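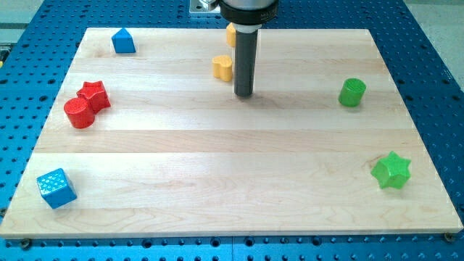
Maple board on the blue worktable.

Fomside Walk Service Sheets

Version 2, April 22, 2019

A transcription of 108 printed service sheets from the Fomside Walk, the June pilgrimage that goes from Fomside parish church to the holy well at Torinau, with a stop at Pivska chapel for prayers and, in most years, a discussion of whose turn it was to bring the key. The sheets cover 40 years of walks. I typed them up because they were in a damp cupboard and I had rashly admitted to owning a computer.

What you get

There are two files. sheets.csv has one row per sheet. hymns.csv has one row per hymn, psalm or sung item, in the order printed. Whether that was the order sung is a matter for those who were there, and they disagree.

Both files are UTF-8, comma separated, with a header row. Dates are year only. The walk is always on a Saturday in June and the sheets rarely go further than that, on the grounds that anyone holding one would already have turned up.

Columns in sheets.csv

sheet_id: a letter for the place (F, P or T) followed by a running number
year: four digits, blank if unknown
place: Fomside, Pivska or Torinau
service: the heading as printed, including "Evening Prayer (morning)"
reading: book, chapter and verse
leader_role: vicar, curate, reader, visiting preacher or unknown
printing: typed, duplicated, photocopied or computer
notes: anything that would not fit elsewhere, so rather a lot

Eight columns seemed modest when I began. The notes column now contains more text than the other seven put together.

Columns in hymns.csv

sheet_id: matches sheets.csv
position: 1 for the first item, and so on
first_line: as printed
number: the hymn number, if given
book: which book the number belongs to, if anyone thought to say
tune: often blank

Hymn numbers, a warning

The parish changed hymn books partway through, kept the old ones at Pivska and went on printing numbers without saying which book they meant. A number on its own will therefore lead you to something stirring about the sea or to a carol. Where I could match the number to the first line I filled in the book. Where I couldn't, it stays blank. Please don't treat the blanks as evidence of a third book. I spent a fortnight on that theory and would like the fortnight back.

Spelling

Kept as printed. "Guide me O thou great Redeemer" appears with Jehovah, with Redeemer and, on sheet F17, with both. The well is Torinau throughout this file, though older sheets also have Torinow and Torrinau, which are recorded in the notes.

Names

Taken out. The sheets thank people for flowers, lifts and sandwiches, and some of those people are still making the sandwiches. Intercession lists have been left out entirely. Prayers for the sick were meant for one afternoon and a small congregation, and they don't belong in a spreadsheet.

How it was done

Each sheet was scanned and put through Tanguy, a small script of mine that guesses where the headings are. It guesses well on the computer-printed sheets. On the purple duplicated ones it found a heading in every crease, so I typed those by hand and then checked them against the paper a second time. Tanguy is not included, as it has my old folder names all through it and would be no use to you.

Known problems

Several years have no Pivska sheet. In wet years the chapel stop may have been dropped, or the sheets may simply have been used to light the tea urn.
Readings copied from the year before are not marked as copies.
The leader's role is sometimes taken from pencil on the back, in more than one hand.
T31 is half a sheet. It is the bottom half.

What it is good for

Seeing which hymns came and went, and how long the closing prayer got (longer). It will not tell you how many people walked, what they believed or whether the sermon was any good. For attendance, try the parish magazine, bearing in mind that the magazine was written by people who had been on the walk and wanted company next year.

Licence

Use the tables as you like and say where they came from. Hymn texts are not included beyond the first line.

Corrections

Send the sheet_id and what you think it says. If you have a Torinau sheet that isn't listed, a flat scan is lovely, and a photo taken on a kitchen table will do.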